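Open day at Dunico, anyone else go?

staltby_steve
Drove 47 miles in June heat for the Dunico open day and I'm so glad I did! Big hall, free coffee, a palletizer from Plumitz that was way too loud to stand near. But I spent most of my time at the laundry folding cell (two arms, one table, a bin of cloths) and I could've stayed till 5. Got a couple of pictures in before the tour group moved on.
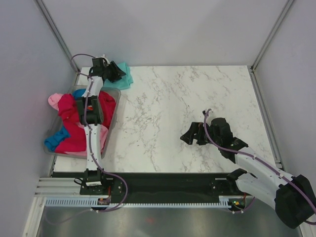 teal cloth, two arms
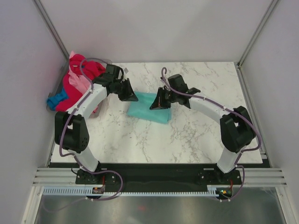

The guy running the booth was Ashraf Badawi, super patient with questions. He said they've logged 1,631 folds since spring and he still finds new ways for it to go wrong. My daughter asked if it does socks. He laughed and said ask him next year.

kettlepoint
I was there in the morning! Have to disagree on this one though. I watched for two whole cloths and I could've done the entire bin by then and put it away. The Plumitz thing at least looked like it could earn its keep.

staltby_steve
Sure, but it's a demo. The palletizer knows exactly what a box is going to look like. A towel is a different shape every time you pick it up.

marge_o
Kettlepoint, you're comparing 30 year old tech with something brand new. Steve, did you ask about the gripper fingers? I wanted to know if those are rubber or what, and by the time I got up front he was on break.

staltby_steve
Didn't ask, sorry! I was too busy asking about the cable routing lol. Those purple cables go all the way down the arms on little clips and I want to copy it for my own build.

kettlepoint
Fine, I'll give you the cables, those were tidy. I still say 4 minutes of talking per fold is a sales trick.

yk_bench
Missed it because of work, ugh. Is Yüksel still doing theirs in the fall? Last year they let people jog the arms themselves and I'd rather do that than stand behind a rope.

marge_o
Yes, I got the email. You have to sign up for the hands-on part and it fills fast. Bring closed shoes, they turned my husband away for sandals.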